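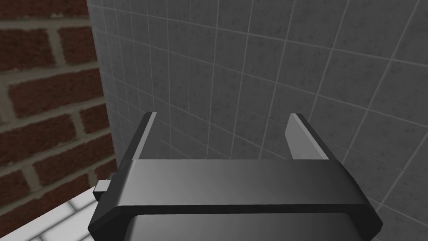

Visit to Ludotach, Bevcombe

On 1st June I was allowed to visit the small test hall of Ludotach in Bevcombe. My guide was Leonie Vogler, who looks after the gripper cell there. I work in maintenance myself, so I asked mostly about maintenance.

The cell exists two times, once in steel and once in simulation. Every change is first made in the simulated room, which has a brick wall and a wall of gray tiles. The fingers are opened wide with nothing between them, and from this position the program starts. Leonie calls it the zero pose. If the real fingers and the simulated ones don't agree in the zero pose, no job is loaded.

The real gripper is checked after every 2,000 cycles. She showed me how. First the air is closed and the arm is parked low, so that one can reach the screws without a ladder. Then she wipes the guide rails with a dry cloth and puts a very little grease on each side. Too much grease collects dust, and they had this problem in August with the old fingers. The finger screws are tightened in two steps, left, right, and again left, right. For the gap she uses a steel gauge, which hangs on a string beside the door.

The complete check takes roughly 40 minutes. I was surprised that the most time goes to the cable and not to the gripper. The cable bends at the wrist, and the outer skin gets small cracks. Leonie follows it with her thumb over the whole length. The last one came from Kettler and was changed at 3,550 hours.

After the check the measured gap is typed into the simulation, so that both cells are again the same. The software for this is named Flurnis. I found the menus difficult, but she was very quick with it.

We had coffee at 11 and I missed my bus. I would like to come again when they change the wrist bearing.

Related items
Two days at the packaging fair
How a pallet cell gets its new fence
Reader letters: grease or oil?

We use cookies to improve your visit. Accept / Settings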